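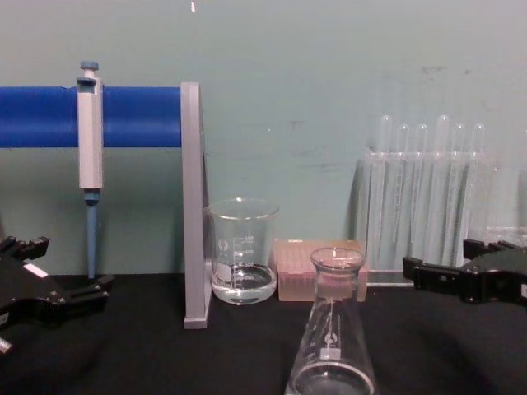 The hum was at 60 hertz, with a strong second harmonic at 120, and it was coming out of the left main hang only. Tia Hartley had it on the analyzer by ten past two. Doors were at seven.

She muted the console outputs. The hum stayed. She pulled the drive line at the amp rack and it stopped, which put the fault somewhere between the stage box and the rack. That was 303 feet of cable, most of it under the seating risers.

"Ground loop," said Howard Cheetham, over the radio.

"Probably."

"Lift the shield at the rack end."

"I did. It dropped 6 dB. It should have gone."

Howard was monitor engineer and had been on the Dunmore tour since March, two months longer than she had. He was standing at stage left with a wedge tipped on its side and the grille off. The wedge was a Hestar, one of the old ones with the paper cone, and it had a rattle. He had already decided the rattle was a screw.

Tia wrote down what she knew. Hum present, left only. Present with console muted. Reduced by shield lift. Not present the night before in the other building, with the same rack, the same console and the same snake. The things that had changed were the building, its power, and the route of the cable.

She asked the house electrician for the panel schedule. He brought a photocopy with two circuits crossed out in pencil. Stage power and audio power were supposed to come off the same transformer. According to the pencil, they no longer did.

"When was this changed?" she asked.

"Before me."

She put a meter between the rack chassis and the stage box chassis and read 2 volts AC. It was more than she wanted and less than she had feared.

Dunmore's own people arrived at three, the guitarist first. He had a Cullex amplifier that ran hot and hummed by itself at a different pitch, slightly sharp of the B-flat, and he had long ago tuned out all hum as a category. He played through the intro of the second song four times and said it sounded good. The singer sat on a case and ate rice from a carton.

"Line check at three thirty," Howard said.

"Four."

"Support want the stage at four fifteen. That's Fakov. They carry a harmonium."

"Then they get the stage at four thirty, with a harmonium."

He didn't answer. She heard him click off, then heard the screwdriver go into the wedge without the radio.

She walked the cable. It left the stage box clean, crossed behind the curtain line, and went down through a hatch into the space below the risers. She went down with a flashlight. The local crew had run it neatly along the wall, tied every yard or so, and for one stretch of 40 feet they had tied it to a gray conduit. The conduit fed the house dimmers. She put her hand on it and it was warm.

So there were two faults. The first was the ground difference, and the shield lift had dealt with that. The second was induction, and the shield lift had made no difference to that at all. She had been treating the remaining hum as what was left of the first one.

She cut the ties. It took 145 of them, with the run from the hatch to the far end included, and by the end of it her thumb had split at the side of the nail. She dragged the snake four feet out from the wall and crossed it under the conduit once, at a right angle, on its way to the rack. She taped the crossing and wrote POWER ABOVE on the tape with the date, 2023-06-15, for whoever was down there next.

"Unmute left," she said.

"Unmuting left."

She stood under the risers and listened. The only sound down there was someone rolling a case overhead.

"Well?" she said.

"Noise floor's where it was last night," Howard said. "Bit lower – maybe one dB."

"Put it back up to show level."

"It is at show level."

She climbed out through the hatch. The clock on the console said 3:52. At stage left the wedge was upright with its grille on, and Howard was talking quietly into a microphone, the numbers from one to nine and then back down, with his head tilted toward the cone.

It rattled on seven.

"Not the screw," Tia said.

"No." He laid the wedge on its side again. "It was loose, though."

She sat down on the edge of the riser and taped her thumb. The singer offered her the rest of the rice. Behind them two people were carrying the harmonium up the ramp, thirty-five minutes early, arguing about which end was the heavy one.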